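Jan 31, 2022

A thread on open bins versus drawers for small stuff. I've gone back and forth on this for years, first in a rented garage in Nondby and now in a spare room in Thevar. I've settled on bins for most things and I want to write down why while I still remember.

My old setup was a Brurkitz cabinet, the tall gray one with 30 little drawers. It cost me 8 dollars at a yard sale and it looked great against the wall. I used it for six years.

The trouble with a drawer is that you have to know what's in it before you open it. Labels help for the first month. Then you put picture hooks in the drawer marked fuses, just for the afternoon, and they live there until you move house.

Small drawers also get pulled all the way out. Everyone does it once. Mine was full of sewing machine needles and it went over a rug.

When I moved to Thevar I packed the cabinet full, drawers taped shut. The tape took the labels with it. So I had a wall of blank drawers and a choice between relabeling the whole thing or trying something else.

I put everything on the dining table and sorted it by what job I'd be doing when I wanted it. Hanging things on walls. Fixing lamps. Bikes. Sewing. Mailing packages. That took a weekend and I'd recommend it to anyone, whatever they end up storing things in.

Sorting by job means some items belong in two places. Scissors are the obvious one. I bought a second pair, and later a third. Cheaper than walking back and forth and I've stopped losing them.

Then one bin per job, no lids. A lid is a shelf. The minute a bin has a lid there's a phone charger and some mail on top of it.

On size. I started with deep ones and that was a mistake. Things sink. Screws go straight to the bottom and you end up stirring. If you can't see the floor of the bin in a few places, it's too full or too deep.

On color. I like a bright plastic, yellow or orange, in one plain shade all over. Dark parts show up on it and so do metal ones. The clear ones look tidy in the store but you see through to whatever is behind them, and small things disappear.

The one place bright plastic lets you down is glare. Under a strong light the shiny kind will throw a white patch right where you're looking. I moved my lamp to the side and that mostly fixed it.

Next: what goes in the middle. This is the part I'd been missing. You want bins on both sides and one tray between them, and the tray is for the thing you are doing now. When you stop, the tray gets emptied.

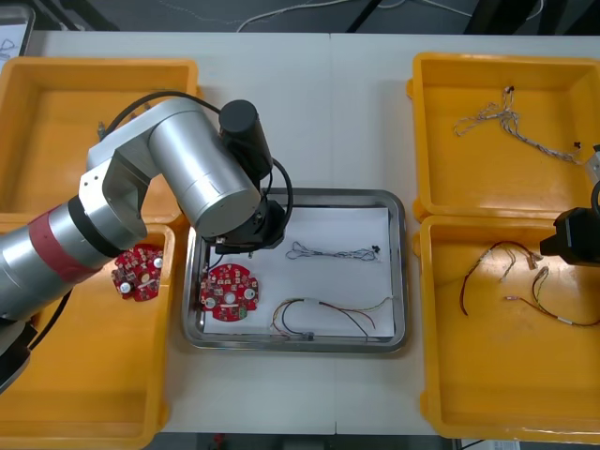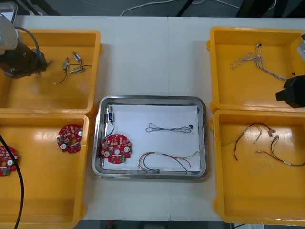
Bins left and right, tray between.
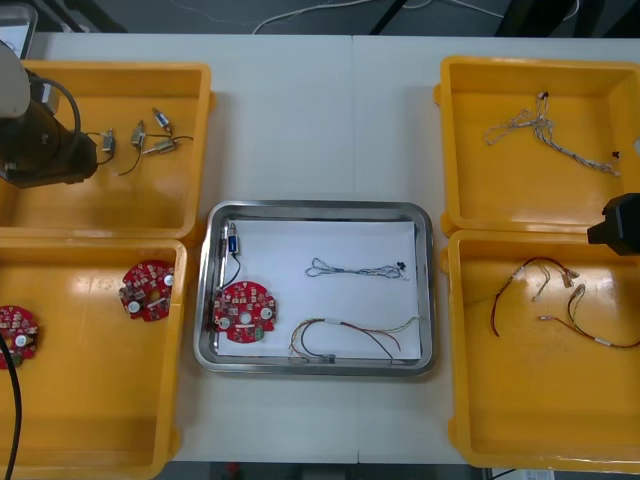
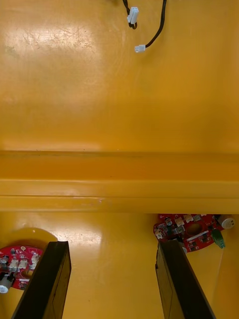 Bins on both sides of a steel tray in the first three. The last is a closer look at yellow plastic, with two red boards near the bottom corners.

My own tray is a baking sheet with a dent in it. Metal is good, it wipes clean and a magnet will stick to some kinds. I put a sheet of paper down if I'm oiling something.

Emptying the tray is the whole discipline. I do it before dinner. If the job isn't finished it all goes in a freezer bag with a note on what's left to do, and the bag goes in the bin for that job.

Freezer bags and notes, by the way, beat my memory every time. I found one from last April that said "hinge OK, needs longer screw." I would have taken that hinge apart again.

Things that still do better in drawers: anything that tangles, anything that hates dust, anything sharp. Thread went back in a drawer after a month. Needles too, in a tin with a tight lid, inside the drawer. See above about the rug.

Cables I go back and forth on. Loose in a bin they knot themselves up. Coiled with a twist tie they're fine, but you have to actually coil them, and I do that maybe half the time.

Things that don't belong in either: instructions, warranty cards, spare keys. I have a folder for paper and a hook for keys. If a key is in a bin with screws it's as good as gone.

Cost, for those who asked last time. The plain bins from Amik were 16 dollars for the lot. I'd gotten a quote on a built-in wall unit before that, 532 dollars before delivery, and I'm glad I slept on it.

I don't think the Brurkitz is a bad cabinet. I kept it. It holds seeds now, in their packets, standing up, and it's very good at that. Seeds are all labeled already and I only open it a few times a year.

One warning — open bins show you how much junk you own. I had a lot of mystery brackets. I gave them until the end of the year, used none, and took them to the scrap place.

Another warning — if you have a cat, get heavier bins. Mine likes to sleep in the mailing supplies and the light ones tip when he gets out.

I'm not going to do a tour, the room is not in a state for it. If anyone has a good answer for batteries, new ones and dead ones, please reply. Right now they share a coffee can and I test them all every time.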